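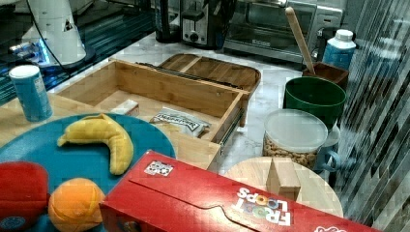
According to Quentin Sabatier, any oil from the kitchen cupboard will do for wooden things, and olive oil is as good as anything you'd pay for in a shop. I read his reply on an older thread here back in February, thought great, saved myself a few quid, and went round the kitchen with a rag and half a bottle of the stuff. Chopping board, spoons, serving tray, the lot.

3 min read

Well, it's all gone tacky. The spoons aren't too bad but the tray is horrible to pick up, sort of like the handle of an old umbrella, and it smells of crayons. I keep it in the cupboard next to the boiler if that makes any difference? I've wiped it over with washing up liquid twice and it was nicer for an evening and then the stickiness came back. My mum says put it in the sun. My sister says bin it. I don't want to bin it — it was a present and I use it for tea every single day, or I did.

So two things really. Can I get the old oil out without wrecking the wood, and what should I have put on it in the first place? It has to be safe for food because biscuits go straight on it (no plates in this house before nine in the morning). I don't own a sander and I live in a flat, so nothing that makes clouds of dust please!

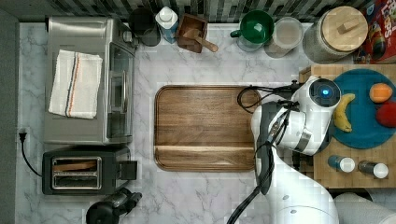
I should also say I've got a bottle of Tanner board oil that somebody gave me ages ago and I never opened it. The label says mineral oil and nothing else. Would it be all right to put that straight on top, or does the olive oil have to come off first?

Posted by Giang Kiều

Janaka Siddiqui replied

Ooh, I did exactly this with a salad bowl, so you have my sympathy. Don't put the new oil on top yet, you'll just be sealing in the smell.

What worked for me was bicarb. Mix it with a bit of warm water till it's like toothpaste, rub it on with a soft cloth going along the grain, leave it ten minutes and wipe off with a clean damp cloth. Do the back as well, even if the back isn't sticky, or you can end up with one side wetter than the other and it may warp. Then stand it on its edge somewhere airy overnight. Not by the boiler! I had to do mine three times before the crayon smell went (I know just what you mean by crayons) and I was fed up by then but it did go.

One thing, bicarb can darken some woods. Oak went a bit grey on me. Try it underneath first where it won't show.

After that the mineral oil is fine. Put on less than you think, leave it a few hours, then rub off everything that hasn't soaked in. If it still feels greasy the next day you left too much on, so buff it again with a dry tea towel.

Kha Bùi replied

just use vinegar

Bảo Triệu replied

Janaka's way is good, but do check whether your tray has a varnish on it before you start. Drip a little water on it. If it sits there in a bead for ages it's probably sealed, and then the oil never went in at all, it's just been drying on the surface. In that case warm soapy water and a slightly rough cloth should shift it, and you don't need to oil it again afterwards. I'd leave vinegar alone on anything sealed, it dulled a shelf of mine.

If it's bare wood and you fancy a change from mineral oil, pure tung oil is lovely but slow, it can take up to 6 weeks to harden properly and you can't put your biscuits on it in the meantime. Check it says pure on the tin, as plenty of them have other things mixed in. And if anyone in the house has a nut allergy I'd ask before using it, or stick with what you've got.

Spoons I wouldn't bother treating. Hot soapy wash, dry them standing up in a jug, and the tackiness wears off with use. The chopping board I'd do the same day as the tray while you've got the bicarb out.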